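Can a Machine Sew My Button Back On Yet?

Regular readers know I keep a list taped inside the pantry door of chores I'd happily hand over to a machine. Vacuuming got crossed off years ago (mostly, it still eats sock strings). Mopping is half crossed off. Folding laundry, loading the dishwasher and mending are all still sitting there in my own handwriting, and mending has been on my mind since February, when I lost two coat buttons in one week.

So I went and asked! Pin-yu Ho runs the alterations floor at Joden, the workwear shop out in Dekdale, and she let me hang around for a morning and get in everybody's way. They did 2316 repairs last year, and the sewing machines are wonderful. One of them puts in a straight hem faster than I can find my glasses. But a person still lays the cloth down, turns it, smooths it, and picks it up again when it bunches. Anything by hand, like a lining or a torn pocket corner, is a needle and a chair and good light.

Pin-yu has been pitched plenty of gadgets. The latest was a folding machine called the Duva, priced at 2980 dollars, and she gave it a fair try with a pile of 102 work shirts. It liked the ones that were already flat. She sent it back and bought two better lamps, and she seems very happy with the lamps.

What makes it so hard is that cloth and thread never sit the same way twice. A box stays a box. Thread curls up, slides off, hides under your thumb. I've been threading needles since I was six and I still drop the end and go hunting for it on the rug.

The place I'd look for progress is surgery, funnily enough, where tiny instruments already handle thread in spots fingers don't fit. Stitching a cut closed is mending, when you get right down to it, only with a great deal more riding on it. And look how much there is to keep track of, even for one short slit! 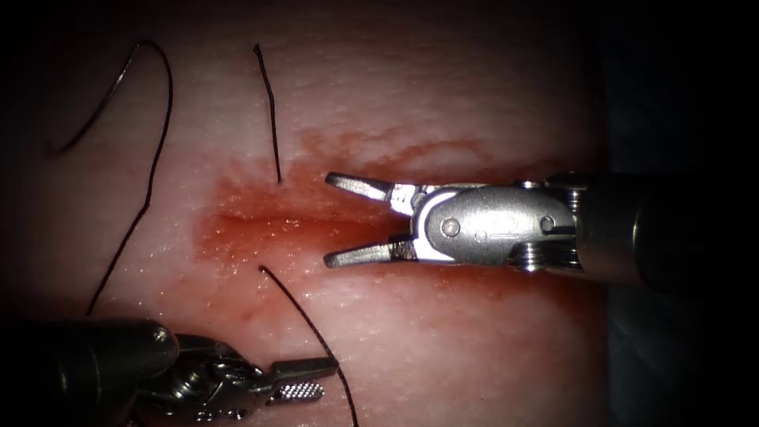
Open jaws on the right, closed jaws on the left, and black suture thread on both sides of the cut.

Does any of that get me closer to a robot for my coat? Not this year, I'd say. Tools like those need a very small work area, and my mending basket is the size of a beagle. Pin-yu's guess is that shops will get help with carrying and sorting long before anybody gets help with a lining, and I'd put my money where hers is.

Mending stays on the pantry door, then. The coat has its buttons back, by the way. One is navy and the other is nearly navy. If you've got a chore gadget that earns its spot in your house, write and tell me, especially if it folds fitted sheets.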